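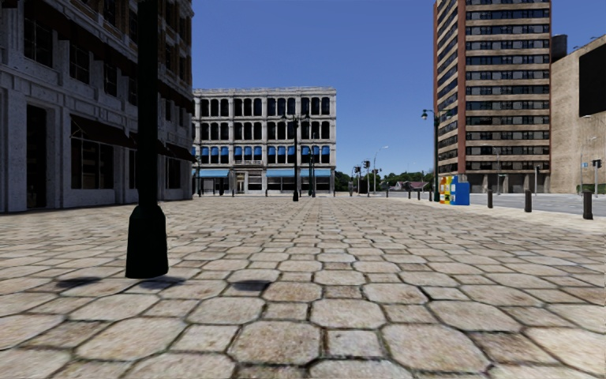
Vol. 7, Issue 12 – page 5

News > Robotics > Simulation

Zalus opens its rendered town square to outside teams

14 December 2018

The delivery robot company Zalus has opened its simulated town to two outside groups, and from this week they can use it to gather driving examples for their own learning systems. The company said that the first set, recorded on the paved plaza in the center of the map, holds 2972 short drives. Each drive was made by a person with a hand controller, who steered a virtual sidewalk robot from one point to another at walking speed.

The outside groups are Prukemier, which builds small carts for hospital grounds, and the mapping company Van Damme. Both have signed an agreement for one year. They receive the recordings and also a copy of the simulator, so that they can make new drives with their own robot models and their own camera heights.

Zalus began to build the town in March. The plaza was the first part to be finished, and it is still the part that the company uses most. It is a wide, open place with shops on the left side, a road with bollards on the right side, and lampposts standing in several positions on the paving. A person crosses such a place without thinking. For a learning system it is more difficult than a corridor or a straight sidewalk, as there is no curb to follow and many different paths are correct.

"We had many hours of sidewalk already, and the model was good on sidewalk," the company writes in the notes which come with the set. "Then we put it on the square and it did not know where to go. It wanted an edge."

The answer was to collect more examples made by people. The company invited 19 drivers, most of them students, to its office. Every driver received a short training and then a list of start and finish points. They were told to drive as they would walk, to keep a comfortable distance from posts and walls, and not to hurry. If a driver touched something, the drive was not thrown away. It was marked as a contact and kept in a separate folder, together with the correction that the driver made afterwards.

The notes give much attention to the ground. The plaza is covered with large octagonal stones and smaller square or rectangular ones, with dark joints between them. In early tests the model sometimes took the joints for a painted line and tried to follow it. Shadows gave a similar problem. A soft dark patch on the stones near a lamppost was treated as an object, and the robot went around it in a large curve. The human drivers simply rolled over the shadows, and after their drives were added to the training the curves became smaller. They have not disappeared completely – the notes say this openly – and the company asks the new users to report such cases.

Each recording contains the camera view, the position of the robot, the commands from the controller and a depth image. The sun can be moved in the simulator, and the same drive can be rendered again under a different light. In the first set all drives are under a clear sky. Rain and evening light are planned, but no date is given.

Not everybody in the field is convinced that rendered streets are enough. Proludach, a testing service which compares delivery robots on real pavements, has published a short comment on its website. It welcomes the open access, but it asks for a part of the examples to be recorded outdoors, on the same routes and with the same drivers, so that the difference can be measured. "A lamppost in a simulator always stands where the map says," the comment reads. "We would like to see also the bicycle that is locked to it."

Zalus answered that an outdoor collection is being prepared with 5 robots. Permission from the city is still missing, and the company does not want to start before it has it. In the meantime, the drivers will continue in the simulator with a new task. They will cross the plaza while other robots are moving on it, first with one and later with several at the same time.

Prukemier plans to use the recordings for its carts, which must often cross open yards between buildings. Its engineers will lower the camera and drive a part of the routes again, and they have promised to share the new drives with the other participants. Van Damme is more interested in the map itself. It wants to find out how exact a map must be before a model trained on such drives can use it.

Teams from universities can ask for access through the form on the Zalus website. The set is free for research, and commercial users have to sign the same agreement as the two first partners. Requests are answered in the order in which they arrive.

14 shares | 3 comments

Contact the newsroom | © 2018 All rights reserved | Back to top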